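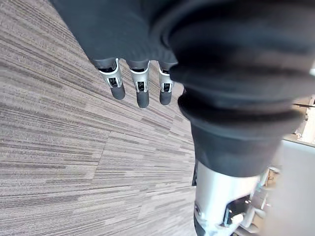
The language services office at Drarnum began testing automatic captions in June, starting with two of its public meeting rooms. The office's head of captioning spoke with us shortly after the pilot ended, and described a project that took longer than planned and produced fewer surprises than the vendors had suggested.

"We had 53 hours of recorded meetings to work from," the head of captioning said. "Most of it was people talking over one another, or talking while they turned away from the microphone. That is what our software has to handle every day."

Two products were compared. Pluvel sends speech to an outside server and returns text after a short delay. Tapsell runs on a computer inside the building. The office found Pluvel more accurate with accents, while Tapsell kept working when the network was down, as happened twice during the pilot.

Staff corrected both sets of captions by hand and logged 859 errors for closer study. A large share involved street names and the titles of local programs. "A general system has never heard of Sakel Road," the head of captioning said. "It gave us 'sake load' and 'cycle road' in the same paragraph. We now load a word list before each session, and that list has grown to 356 entries."

Asked whether the captions could replace the office's human captioners, the head of captioning answered that no such change was under review. Hearings with legal effect will continue to be captioned by trained staff. Automatic text will be offered at informal sessions and marked as a draft on the screen.

Privacy was raised by several departments. Under the current terms, audio is deleted after 45 days unless a records request is open. "We asked for that limit in writing before anything was installed," the head of captioning said.

The office expects to choose one product before the next budget is drafted. Training for meeting clerks will follow, beginning with microphone placement.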